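Wiltwood workspace: lighting and ventilation update 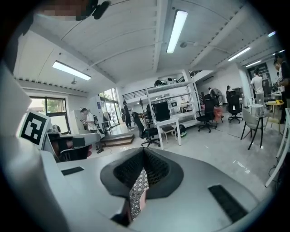
The main workspace at Wiltwood, with the mezzanine railing at the back.

Work on the ceiling lights in the main room is scheduled for March. Fosell will clean the fixtures and replace any tubes that flicker or hum. The quote came in at $382, under the $400 set aside for it.

The crew starts at 7 a.m. and expects to be out before lunch. Half the room will be lit at any one time, so the other half can stay in use – please check the plan by the door to see which side is open. Move bags and loose items off the floor the evening before.

The vents along the ceiling will be vacuumed on the same visit. Expect 30 minutes without air flow while that is done. The windows can be opened if the weather allows.

The glass door area stays clear for ladders and carts. The mezzanine remains open – use the far stairs.

Report a light that is out to the Mevlow help desk, extension 337, and say which part of the room it is in.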